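Parking on a street that was never meant for it

13/11/2011

I have been renting on Jeline Street for five years, and for most of that time I didn't think about parking because I didn't own a car. I bought one in the spring, a used hatchback, and since then parking has taken up more of my head than I would like.

The street is narrow and straight. It was laid out when hardly any of the houses had a car, and most of the houses still don't have a garage or even a gap in the wall where you could pull in.

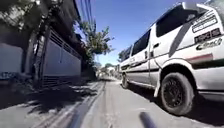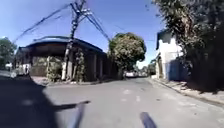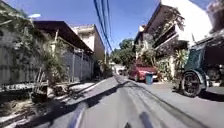
Chris from the upper end read a draft of this and told me I was being too easy on the town, that the permit plan is just a fee with a sticker attached and won't add a single space. I agree with the second part. A permit doesn't make the road any wider. I still think it would help, and I'll try to say why.

The plan came in the mail two weeks ago. Each household could buy one permit for 400 a year and a second one for 893. Visitors would get a paper pass good for seven hours. Anybody else could stop to load or unload but not stay overnight. The letter says the rules would start in December if enough households send the form back, though it doesn't say how many is enough.

My first reaction was that 400 is a lot to pay for something I now get free. Then I added up what free has cost me. I lost a side mirror in July. I paid for that and for a scrape along the passenger door that I never found out about until I washed the car. Twice I came home late and had to leave it over by the Tambunan market and walk back with groceries, and one of those times I got a ticket because market parking ends before the stalls set up in the morning.

A good share of the cars here at night belong to people who don't live here. They come because Skarkdale Road, two blocks over, already went to permits last year. Before that we had the occasional tight evening. After it, every evening was tight. That is the real problem with doing this one street at a time. The cars go to the next street that hasn't signed up, and then that street has to sign up too. If we get permits, I expect the people on the other side of us will be writing the same kind of post next fall.

There are things I don't like in the letter. The price of the second permit is hard on families with two people working in different directions. Nothing is said about home aides or people who come to look after a parent, and seven hours doesn't cover a night shift. I wrote both of those on the back of the form.

I also looked into renting a space. Ollura, the company that runs the lot behind the pharmacy, has a waiting list and wouldn't tell me how long it is. The woman on the phone said to call again after the holidays. The lot is a ten-minute walk anyway, so I'm not sure I'd use it in the rain.

What I do for now is fold the mirrors in every time, park with my wheels straight, and leave enough room for the trash truck. It took me a few months to learn the last one. The truck came by early, couldn't get past, and leaned on the horn until I came down in my slippers.

I mailed the form back on Thursday with the yes box checked. If you live on the street and still have yours, the return address is on the second page, and it does need a stamp.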